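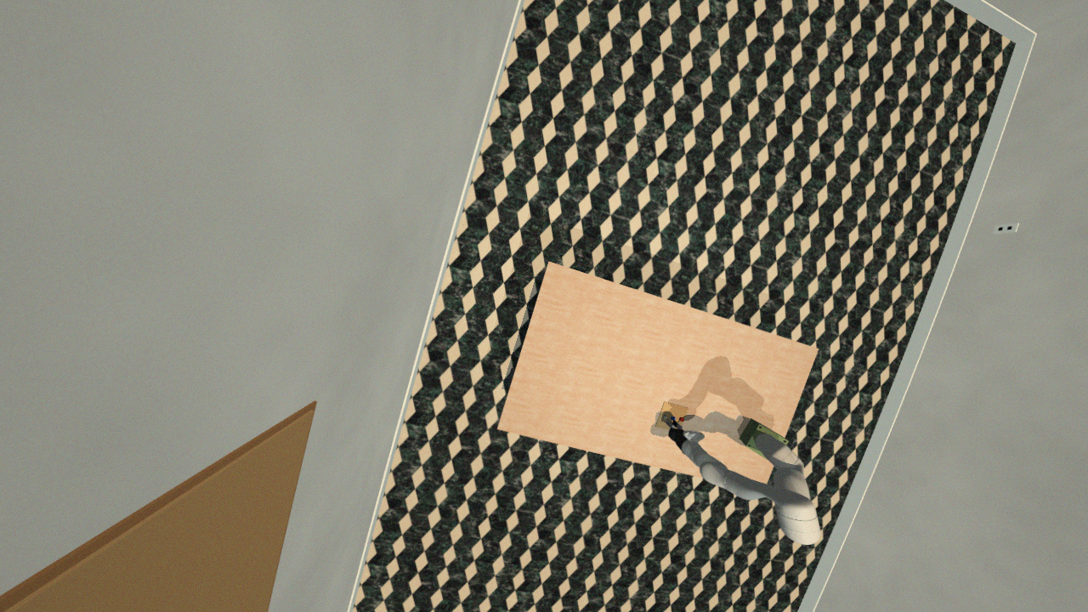

Hanan Saliba: No, the coast guard did not "refuse to take anyone off." They put a line on her and towed her back to Hindel, and the passengers rode home sitting down. Taking 149 people off a ferry and into small boats at night, in that swell, is how you turn a breakdown into an inquest.

deckchair_dan wrote:
Easy to say from a couch. My sister was on the Arthur. Two hours of drifting with the lights off and one announcement, which was that there would be another announcement.

Hanan Saliba wrote:
I'm sorry she had a rotten night, I mean that. But drifting with an anchor ready and a cutter standing by is a pretty safe way to be miserable.

trurard_tom wrote:
For anyone just joining, the timeline as far as the harbor office will admit to one:

Left Trurard on the last evening run
Lost both engines past the outer buoy
Called the coast guard, eventually
Cutter alongside a little before 10
Tied up at Hindel after midnight, snack bar closed

It's the "eventually" I'd like explained. Wandus says the captain called "promptly." Wandus also calls the 6:40 boat the 6:40 boat, and I've never seen it leave before seven.

deckchair_dan wrote:
She says they sat for a good long while before anybody on the crew so much as mentioned life jackets.

mooringline wrote:
You don't hand out jackets the second an engine quits. Half the people put them on wrong and the other half try to go down a staircase in them. I worked deck on that route for six seasons. You get the engine back or you get the anchor ready, THEN you start herding.

Janelle Pangilinan wrote:
Six seasons and in all that time did you ever see them run a drill with passengers on board? I've ridden it since I was in school and the drill is a laminated card from before they moved the exits.

mooringline wrote:
We drilled crew. Passengers got the card. I'm not saying the card is good.
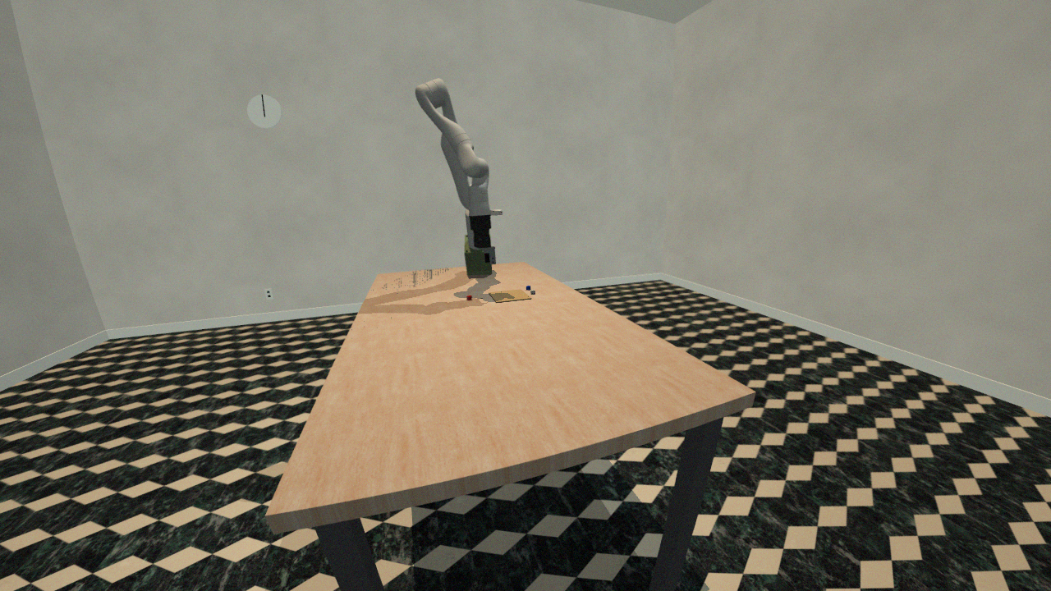
Robot arm at the far end of a long table, gripper pointing down.

trurard_tom wrote:
Can we talk about the other number. She's certified for 295. If this had been a holiday weekend and not a dull night in September, you'd have had twice the crowd in the dark with the same crew. I'm not comforted by "it went fine with the boat half empty."

Hanan Saliba wrote:
That's a fair point and I'll give it to you. Crew numbers go by how many tickets are sold, or they're supposed to. I'd want to see the crew list for August before I got excited either way.

deckchair_dan wrote:
So we agree? I don't know what to do with my evening now.

Hanan Saliba wrote:
We agree on that one. You're still wrong about the tow.

Janelle Pangilinan wrote:
What did people get, by the way? My neighbor was on it and got an email with a voucher good for one crossing. On the Arthur.

deckchair_dan wrote:
Same for my sister. Valid weekdays only, foot passengers only. She had a car on board. The car apparently gets nothing for its trouble.

mooringline wrote:
Ask for the fare back in writing -- paper letter, to the Hindel office, with the ticket stub. The web form goes somewhere, but I never met the person at the other end of it.

trurard_tom wrote:
Harbor office says the coast guard report will be public when it's finished. No date. I've asked to be on the list and they said there wasn't a list, so I asked them to start one with me on it. Will post here if anything turns up.

Janelle Pangilinan wrote:
Put me down second. Is the 6:40 running tonight, does anybody know? The sign at the Trurard end still says "see sign."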